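How to Read a Coalition Agreement

A coalition agreement sets out what parties have promised each other in return for forming a government together. Most are published as a single text with annexes. The steps below use the agreement between the Prorklow list and the Druvach party, which has the usual layout. The method works for most parliaments elected by proportional representation.

Step 1. Get the signed version

Drafts circulate for weeks before signing and often stay online afterward. Check that the copy has a signature page and that every annex named in the main text is attached. If an annex is missing, request it from the parliament's records office. Write down the version you used.

Step 2. Separate the three layers

Agreements mix policy commitments, appointments and procedure. Mark each clause with P, A or R (for rules). A clause that does two jobs gets two marks. In the Druvach text, the pension clause sits in the policy chapter but also assigns the chair of the social affairs committee, so it is marked P and A.

Step 3. Grade the verbs

"Will pass" and "will fund" are firm. "Will work toward," "will examine" and "will seek" commit the parties only to an effort. Copy the exact verb into your notes next to the clause number. Do not paraphrase at this stage.

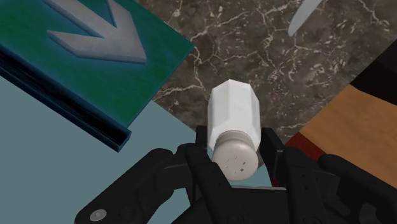

Step 4. Look for the money

A funded commitment names an amount, a budget year and a ministry. If one of these is absent, record the clause as unfunded. Compare funded clauses with the current budget book, since some amounts are already in the base and add no new spending. Rajkumari Dhillon's guide to budget tables explains how to find the base figure.

Step 5. Find the deadlines and the exits

Search for "within," "no later than" and "before the vote on." Then search for "except," "unless" and "freedom of vote." The last phrase means that members of a party may vote against the government on that subject without breaking the agreement. Deadlines tied to the budget vote carry the most weight, as a missed one gives a partner grounds to withhold support.

Step 6. Read the dispute clause

This clause usually names a small panel of party leaders and a time limit for settling disagreements. Note who calls the panel, whether its decisions must be unanimous, and what happens when the limit passes. If the text is silent on the last point, any partner can leave the matter open.

Step 7. Keep the table current

Use one row per clause, with columns for number, mark, verb, funding, deadline and status. Limit status to four values: not started, bill filed, passed, dropped. Link each change of status to a bill number or a recorded vote. Press statements are not enough to change a row.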